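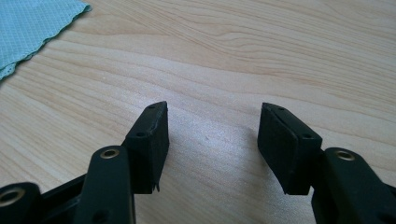

Figure 3. A light-toned wooden tabletop.

4. The table as a working surface

4.1 Tables in the sample

All 41 households had at least one table that the members called "the table" without further explanation. In most homes this was the one nearest the cooker. In the older terraces in Ellholm it was more often in the back room, a few steps from the kitchen, and the family carried things through to it. We asked each household to keep its diary for that table only, even where a desk or a second table was also in regular use.

Wooden tops were the most common, and light wood more so than dark (Figure 3). Households gave different accounts of how they had come to own a light top. Several had bought one because the room was dim. Others had inherited a dark table and sanded it back. Two in Wakomcombe had bought from the same local maker, Gradwood, and both remembered being told to oil the surface twice a year. One had done so. The other had oiled it once, disliked the smell and laid a cloth over it from then on.

We did not ask for tables to be cleared before a home visit. During the pilot, Dumlao found that people who expected a visitor tidied the table first, and the pile that had been on it then turned up on the stairs or on a bed. For the main study we visited at a time of day agreed with the household but left the exact date open within the week.

4.2 What the diaries recorded

The diaries gave 3,566 usable entries. An entry was one spell of use by one or more people, from the first thing being put down to the last person leaving the table or turning to another task. Entries were coded by Horgan and Buckley separately, and differences were settled by going back to the household's own wording.

Eating was the main activity in fewer than half of the entries. In the remaining 2,223 the table was used for something else, and in 1,718 of these the household also noted that something had to be moved before the task could begin. This moving was usually brief and was seldom described as tidying. The words used were "shoved up", "pushed back", "made a space" and, in one Ellholm diary, "did the elbow", meaning a sweep of the forearm from the near edge towards the wall.

The space made in this way was small. Most respondents drew it on the plan of their table as a patch in front of their usual chair, a little wider than their shoulders. Things pushed out of the patch stayed on the table. When the same person came back later in the day the patch was often still there, and a second person would sit down at it even if it was not their own place. Parents of school-age children reported this most. A child's homework was done where breakfast had been eaten, and the evening's post was opened in the same spot.

Full clearing was a separate activity with its own times. It came before guests, before sewing or cutting out, and on Saturday in households that baked. It was also done before an argument about money, according to one respondent, who said she could not go through bills with anything else in front of her. We coded this as paperwork.

4.3 Marks and care

Respondents with light wooden tops spoke more about marks than those with dark or painted ones. Rings from cups and pen lines pressed through paper were the usual complaints. Several could say who had made a particular mark and when. A man in Ellholm had turned his table end for end after a scorch, so that the mark now faced the wall, and had then found that the leg on the other side caught his knee.

Care was uneven. Wiping took place daily in nearly every home and was mostly done around whatever was standing on the table. Oiling or waxing was rare. Mats were owned by almost all the households and used by far fewer; a common pattern was for mats to come out for visitors, who then put their cups down beside them.

Some households had given up protecting the top altogether. In interviews they spoke of this as a decision, sometimes dated to the birth of a second child or the arrival of a lodger. One respondent in Wakomcombe said:

"The first scratch I was cross for a week. After that it was just the table. I chop on it now if the board's dirty."

Others kept to strict rules for the surface but none for the edge, where children had drawn or picked at the finish over several years.

4.4 Comparison with the earlier study

Mac an tSaoi's earlier work in Bainbridge treated clutter on the kitchen table as a storage problem and expected it to fall where cupboards were larger. Our diaries give little support to this. The household with the most cupboard space in the sample also had one of the fullest tables, and the members knew where each thing on it belonged. They left things out because they were waiting for something: a form for a signature, a parcel for a trip to the post office, a jar for someone with stronger hands.

We therefore treat the table as a place where unfinished tasks are kept in view. This fits the way respondents spoke about pushing things back. An item moved to the far side was still pending. An item moved to a drawer was, in the words of several people, forgotten. Section 5 takes up the question of who decides when a waiting item may be taken off the table, and what happens when two members of a household disagree.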